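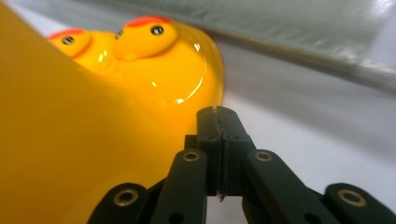

Progress report to the Bevance fund
Project: Furkier, grasp planning from hand-held demonstrations
Prepared by Tumaini Kariuki, 12/12/2024

Since the August report we have moved from collecting demonstrations to training on them, and I'm happy to say the software is keeping up. The demonstration store now holds 2,585 episodes that pass all the automatic checks. Every one can be replayed from the raw recording with a single command, which used to take an afternoon of fiddling.

Time alignment

Our biggest headache in August was that the finger width and the video drifted apart over long recordings. Elibariki Kariuki rewrote the alignment step so that it matches the two streams on motion and falls back on the clock only when the gripper is still. We reprocessed the whole store with the new code. It rescued 57 episodes that we had written off, and those include several of the best slow approaches we have -- a very nice surprise!

Perception

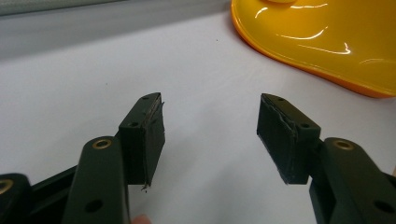
The segmentation model now runs in two passes. The first finds the gripper and masks it out, and the second looks for the object in what is left. We did it this way after seeing how often the old single-pass model took part of the tool for part of the target. Fingers as dark as ours separate easily from a white table, but the pads gave us trouble at first, with their ragged edges and that loose strand hanging off the left one. The mask used to flicker there from one moment to the next. We now track the rigid part of each finger, brass bushings included, and grow the mask outward from it, so a worn pad no longer upsets the result.

Glossy yellow plastic is still the hardest material for us. Bright reflections break up the outline, and the model sometimes reports one object as several. Training with added synthetic highlights has helped a good deal, and we would like to keep going in that direction.

Planning

The planner, Abdella, now proposes a set of approach paths and scores each one by how much of the object stays in view on the way in. It has 19 open issues. Only 2 of them block the next release, and both concern what to do when something close to the camera hides the target. At present the planner waits for a better view, and it can wait far too long. Elibariki has a branch that backs the gripper off a little and tries again, and I'm really excited about how it behaves in replay.

Next period

We will merge the back-off branch, freeze the episode format, and hand a first complete build to our partners at Dromdale for testing on their own arm. The one thing we need from the fund is a yes or no on the extra storage requested in August, as the reprocessed video has nearly filled what we have.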